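3.2 Appliance survey and standby metering

The household survey was run in two towns, Fonbridge and Drusa, over one winter. Of the 1,599 households approached, 1,136 returned a usable questionnaire. Respondents were asked to list every appliance that stayed plugged in overnight, the room it was kept in, and whether it had a clock, a display or a remote control. Age of appliance was recorded in bands of five years, as pilot interviews in Drusa had shown that few people could name the year of purchase.

A subset of 77 households agreed to have plug-in meters fitted. Meters logged real power at one-minute intervals and were left in place for four weeks. Readings taken while an appliance was in use were removed by applying a cut-off to each trace, set by hand by the second author (Bakhtiari) and checked by the first (Rahimi). Where the two disagreed, the trace was left out. Refrigerators and freezers were not metered, because their cycling load can't be separated into use and standby in any way that suits the present analysis.

Appliances were sorted into four groups: entertainment, office, laundry and small kitchen. The last group took in kettles, toasters, coffee makers and countertop microwave ovens. Built-in ovens were placed in a separate class and are not reported here. Countertop microwaves were included whatever their control type, provided they were plugged in at the time of the visit.

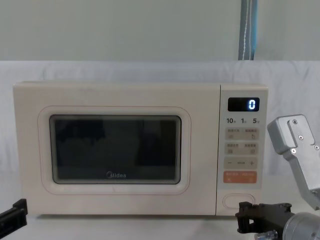

3.3 Treatment of missing labels

Rated power was taken from the label on the appliance where one could be read. Many could not. Labels on small kitchen appliances are often at the rear or underneath, and our field staff were told not to move anything heavy or hot. In these cases the rated power was left blank and the appliance was kept in the standby analysis, which does not depend on it. For the comparison of rated power with peak metered power in Section 4.4, only appliances with a legible label were used.

Some households offered the printed manual instead. Manuals were accepted if the model number matched the one on the appliance. Online listings were not accepted. An early trial of this approach, using the Babaei catalogue index, gave two different ratings for the same model often enough that we abandoned it.

Surface stickers were recorded separately from rating labels. A sticker was coded as "energy", "safety", "retail" or "other", and its position was noted as top, front, side or door. Position matters to the argument in Section 5, where we ask whether people who can see energy information in daily use report different switching-off habits from those who can't. Stickers that could not be read by the coder were entered as "other".

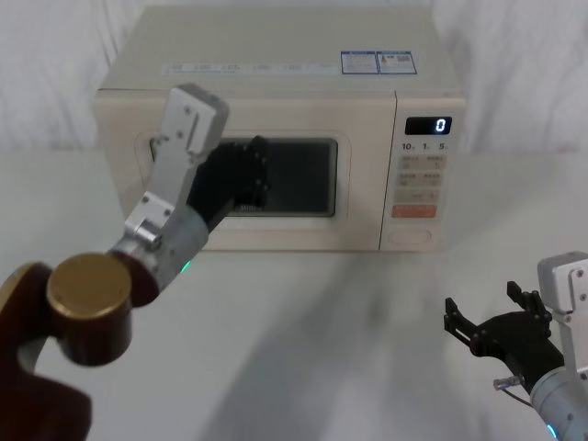 Figure 4. Countertop microwave oven with two stickers on the top surface, near the right end.

Coding was done from photographs using the Brondatik annotation tool, with each photograph seen by two coders. To limit fatigue, no coder was given more than 900 photographs in total. Agreement on sticker position was high. Agreement on sticker type was lower, mainly in the split between "retail" and "other", and these two codes were merged before modelling. The merged code is used in all tables that follow.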